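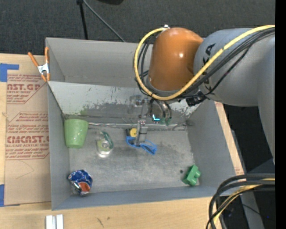
Cosdale Food Diaries — come and eat lunch with us (on paper)

Home About Taking part News Contact

Taking part > Current calls > Packed lunches

Hello! I'm Elfriede Gerlach and I'm writing a book on what people take to work to eat. I've been nosing into other people's sandwich tins since my first job, so it was bound to happen sooner or later, and now I need 80 people who'd be willing to keep a lunch diary for me.

It's very easy. For 3 weeks you jot down what you ate in the middle of the day, where you sat and who made it. Leftover curry at your desk, a meal deal in the van, nothing at all until four o'clock — I want the lot, and please don't start eating salad on my account. You can write in the booklet I post to you or send me an email each evening, whichever you'll keep up with. Spelling doesn't matter one bit.

You need to be over 18 and working at least three days a week, in any sort of job. I've had plenty of office people already, so I'd be especially glad of drivers, cleaners, nurses on nights and anyone who works outdoors (my uncle was a hedger and his lunches deserve a chapter to themselves).

I can't pay a wage, sadly, but there's a £7 shopping voucher for each week you finish, and a copy of the book when it's out. I'll change your name in print unless you'd like to be in it as yourself.

To join, write to me by Tue 1 March with your name, your job and the best lunch you can remember. Diaries will be kept until August and then sent back to you if you want them.

Contact Elfriede | © Cosdale Food Diaries | Back to top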